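Yannick Brunet
2020年9月3日
今天我想写一写家里的布和桌子。我的中文还在学习中,写得慢,每一条都会先查词典再发。如果有用错的词,请大家告诉我,我会很感谢。

Yannick Brunet
先说背景。我们一月搬到 Pronport,房子比以前的小。以前在 Wummont 住的时候,有一个专门放布的柜子,桌布、毛巾、床单、擦碗布都在里面。现在没有这个柜子了,只有走廊里的三层架子,每一层都很窄。

Yannick Brunet
所以我开始认真地学习叠布。我知道这个题目听起来很小。可是我每天都要用桌子,桌子上每天都有布,如果布不叠好,晚饭就没有地方放。

Yannick Brunet
我家的桌子很大,上面铺着灰色的桌布,印了一些星星。这块桌布我很喜欢,因为灰色不容易看出脏。吃饭、写作业、叠衣服、修东西,都在这张桌子上做。

Yannick Brunet
我太太说,一张桌子做太多的工作,就会像一个太累的人。我觉得她说得对,但是我们没有第二张桌子。

Yannick Brunet
今天主要的对象是一块米白色的布。它是从 Lefèvre 买的,那是 Wummont 老街上的一家布店,现在还开着。店里的太太把布从布卷上剪下来,不用尺子,她用自己的手臂来量。

Yannick Brunet
这块布我们没有做成什么。有时候盖面团,有时候盖沙发,有一次孩子们拿去当帐篷。一块没有固定工作的布是最难收的,因为你不知道它应该住在哪一层。(“住”这个字可以这样用吗?)

Yannick Brunet
谢谢大家的回答!有两位朋友说“住”可以,比较可爱;有一位说应该写“放”。我决定保留“住”,以后写正式的文章再用“放”。

Yannick Brunet
继续说布。我以前的方法是对折,再对折,再对折,直到它变成一个小方块。这个方法的问题是,中间的那几层会变得很厚,方块会自己慢慢打开,好像面包在发酵。

Yannick Brunet
新的方法是先折成长条,再从一头往另一头折成三段。我是在一本旧的家务书里看到的,书名叫《Ziltthorpe 的家务》,是我岳母送的。书里的图画很少,文字很多,我读了三个晚上。

Yannick Brunet
书上写:折布以前,要先让布平。我第一次读的时候觉得这句话是废话(我刚刚学会“废话”这个词,很高兴可以用)。后来我发现我的失败大部分都是在这一步。

Yannick Brunet
让布平的步骤,我自己是这样做的:
把布放到桌子上,找到四个角。
先拉离自己远的两个角,再拉近的两个角。
用手掌从中间往外面推。
不要用手指推,手指会留下新的小褶子。

Yannick Brunet
“褶子”的“褶”字我写了五遍才记住。左边是衣字旁,右边是“习”和“白”。很多和布有关系的字都有衣字旁:被、袖、裙、裤、补。学叠布的时候顺便学汉字,效率很高。

Yannick Brunet
有一个朋友私信问我,为什么不用熨斗。我有熨斗。但是如果每一块布都要熨,我一个星期就只做这一件事了。衬衫我熨,桌布请客的时候熨,别的布用手掌。

Yannick Brunet
说到桌子,就要说桌子上不是布的东西。每次我想叠布,桌子上总是已经有别的东西。我有一个习惯不太好:我会把布盖在这些东西上面,然后骗自己说桌子已经收拾好了。

Yannick Brunet
布不会骗人。下面有什么,布的上面就有什么形状。一个杯子是一座小山,一把勺子是一条小路。我女儿很喜欢猜下面是什么,她猜得比我准。

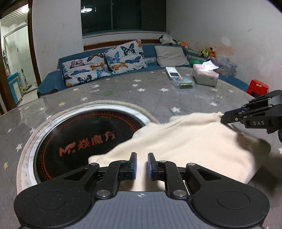
Yannick Brunet
好,继续说折成长条这一步。长条的宽度要看架子,不要看布。我的架子不深,所以我先用一张硬纸板剪出合适的宽度,把它放在布的旁边比一比,再折。硬纸板是从鞋盒上剪下来的。

Yannick Brunet
硬纸板后来变得很软,边也不直了。我太太建议用一本不看的书来代替。我们选了一本旧的电话簿,宽度正好。这是很多年以来第一次有人需要它。

Yannick Brunet
折长条的时候,布的边最好藏在里面,把圆的那一边朝外面放。这样从架子上拿的时候,手只碰到一条光滑的折线,不会把旁边的布也一起拉出来。

Yannick Brunet
我不知道“圆的那一边”中文应该怎么说。法语里我会说背,就是书的背。中文是不是也可以说“折背”?查词典没有查到。请懂的朋友帮助我。

Yannick Brunet
有人回答说,可以说“折口朝里”,意思是开口的那一边在里面。这个说法很好,很短。我已经写在本子上了。

Yannick Brunet
我也想谈一谈桌子上的字。我们的桌子上有一块黑色的圆面板,很亮,上面用橙红色写着“Mr. 焱魔方”。我每天吃饭都看见这几个字,可是很长时间我不会读第一个汉字。

Yannick Brunet
一个“火”,我认识。两个“火”,是“炎”,我也认识,因为夏天的时候天气预报会说“炎热”。三个“火”就是“焱”,读 yàn,意思是火花、火焰。一个字里放三个一样的字,这种写法我觉得非常聪明。

Yannick Brunet
同样的还有:三个“木”是“森”,三个“水”是“淼”,三个“金”是“鑫”,三个“土”是“垚”。我女儿问,有没有三个“布”。我查了,我没有查到。她很失望。

Yannick Brunet
“魔方”我本来以为是“有魔法的地方”,因为“方”可以是“地方”的方。后来一位同事告诉我,魔方就是那种可以转的彩色方块。那么,一个圆的东西上面写着“方”,我觉得很有意思。

Yannick Brunet
那块圆面板的外面有一圈白色和浅灰色的花纹,像大理石,再外面是一圈米色的边,一条一条的,像绳子。灰尘最喜欢藏在这样的边里面。我用一把旧的软毛刷子,沿着同一个方向刷。用湿布擦的话,灰尘会被推到更深的地方。

Yannick Brunet
这个刷子以前是我画画用的。我已经很久没有画画了。它现在有了新的工作,我对它没有那么抱歉了。

Yannick Brunet
回到架子。三层是这样分配的:
最上面一层:床单,还有冬天用的厚布。
中间一层:桌布、擦碗布,和那块米白色的布。
最下面一层:毛巾,孩子们自己可以拿到。

Yannick Brunet
中间一层最容易乱。擦碗布每天都拿,桌布一个月拿两次。如果它们挨在一起,拿擦碗布的时候桌布就会倒。所以我在它们中间放了一个书挡,就是图书馆里用的那种铁的。

Yannick Brunet
有一位朋友问,能不能把布卷起来,不折。可以的,我试过。毛巾卷起来很好看,像酒店。但是大的布卷起来以后太粗了,放在窄的架子上会滚下来。有一次半夜滚下来,我以为家里有人。

Yannick Brunet
我想说一说两个人一起叠大布的方法,因为这个我和太太练习了很久。两个人各拿两个角,面对面站着。先把布拉紧,抖一下,然后两个人都把右手的角交给自己的左手。

Yannick Brunet
请注意:是“自己的左手”。我们第一次做的时候,我把我的角交给了她的左手,她把她的角交给了我的左手,结果布拧在中间,像一条麻花。(麻花,我先会吃,后来才会写。)

Yannick Brunet
走近的时候,一个人走,另一个人站着不动。如果两个人都走,布会掉在地上。走的那个人把手里的两个角交给站着的人,再弯下腰,拿起中间垂下来的那一条。这样可以重复两次。

Yannick Brunet
这个动作让我想起我的祖父母。他们在院子里收床单的时候不说话,只走来走去,很像跳一种很慢的舞。我小时候喜欢从床单下面跑过去,他们就把床单抬高一点,也不骂我。

Yannick Brunet
一个人叠大布的时候,桌子就是另外一个人。我让布的一半躺在桌子上,用它自己的重量压住,我只拿另外一半。布太滑的时候,可以在远的那一边放一本书。电话簿又有用了。

Yannick Brunet
但是要小心桌子上铺的桌布。布和桌布有时候会互相粘着走,你拉上面的,下面的也跟着来。我现在用夹子把灰色的桌布夹在桌子边上,一共四个夹子,在五金店买的,不好看,很好用。

Yannick Brunet
关于洗。米白色的布我和浅色的衣服一起洗,不和毛巾一起洗,毛巾会掉毛。晒的时候我把它横着搭在两根绳子上,中间留一点空。如果只搭一根绳子,干了以后正中间会有一条很硬的线,叠的时候它总想从那里折。

Yannick Brunet
有人说那条线可以用一点水喷一下,再用手抹平。我明天试。我家有一个浇花用的喷壶,希望里面没有肥料。

Yannick Brunet
我检查过了,里面有肥料。我要去洗喷壶。

Yannick Brunet
喷壶洗好了。继续。

Yannick Brunet
还有一个问题我没有解决,就是有弹力边的床单,中文叫“床笠”,对吗?这个“笠”是斗笠的笠,给床戴一顶帽子,我很喜欢。可是这顶帽子我不会叠。我把四个角套在一起,最后还是一个球。

Yannick Brunet
家务书里没有写床笠。我想那本书写的时候还没有这种东西。岳母说她的办法是洗完马上铺回床上,一年四季只用一套,这样一辈子都不用叠它。我觉得这是很有经验的人说的话。

Yannick Brunet
谢谢那位发来床笠步骤的朋友。我按照你写的做了三次,第三次是长方形,虽然有一个角比较胖。我把胖的角放在里面,从外面看不出来。

Yannick Brunet
下午有人问我,一个男人为什么对叠布这么有兴趣。我没有想过这个问题。在我的家里,我做饭做得不好,太太修东西比我好,那么布就归我管。每个家都要有一个人管布。

Yannick Brunet
我也喜欢这个工作的声音。抖布的声音很大,像帆;用手掌推布的声音很小。孩子们睡觉以后,我只做第二种。

Yannick Brunet
今天晚上桌子的情况:吃饭以前,我收了两堆衣服、一个没有完成的拼图,还有一把不知道是谁的钥匙。拼图我用一块大的硬板托着搬到了书柜上面。搬的时候掉了一片,找到了,在我的拖鞋里。

Yannick Brunet
收桌子我有一个顺序,可能对别人也有用:先收软的,再收硬的,最后收小的。软的东西占地方最大,拿走以后,桌子一下子就宽了,心情也会好。小的东西如果先收,常常会收到布里面去,然后进洗衣机。

Yannick Brunet
进过我家洗衣机的小东西:一支铅笔,一块橡皮,很多发夹,一张去 Wummont 的火车票。铅笔出来以后还可以写。

Yannick Brunet
收完以后我用干布把灰色的桌布扫一遍,从中间扫到边上,另一只手在边上接着面包屑。然后再把它拉直。星星不是排成一行一行的,所以不能用星星来看直不直,要看垂下来的边两边是不是一样长。

Yannick Brunet
有一位朋友指出,我前面写的“把布盖在这些东西上面”,意思容易变成我故意藏东西。是的,我是故意的。语法没有错,是我错了。

Yannick Brunet
另外一位朋友教我“眼不见为净”。这句话太适合我了。我太太看到以后,要求我把它写在纸上,贴在走廊的架子旁边,当作批评。已经贴好了。

Yannick Brunet
下一次我想写怎么补桌布上的小洞。灰色的那块有一个,在垂下来的地方,坐着的时候看不见。我有灰色的线,但是两种灰色不一样,一种偏蓝,一种偏绿。Lefèvre 的太太以前说,找不到一样的颜色,就选深一点的,不要选浅的。我还没有试过。

Yannick Brunet
如果你们有补布的词汇,请发给我。我现在会的只有:针、线、剪刀、顶针、打结。“把线穿过针的洞”应该怎么说?我猜是“穿针”,可是这样听起来好像是衣服,“穿针、穿裤子”。

Yannick Brunet
是“穿针引线”,谢谢。那个洞叫“针眼”,也谢谢。我太太已经去睡了,我把最后一块擦碗布放到中间那一层,然后也去睡。回复我明天早上看。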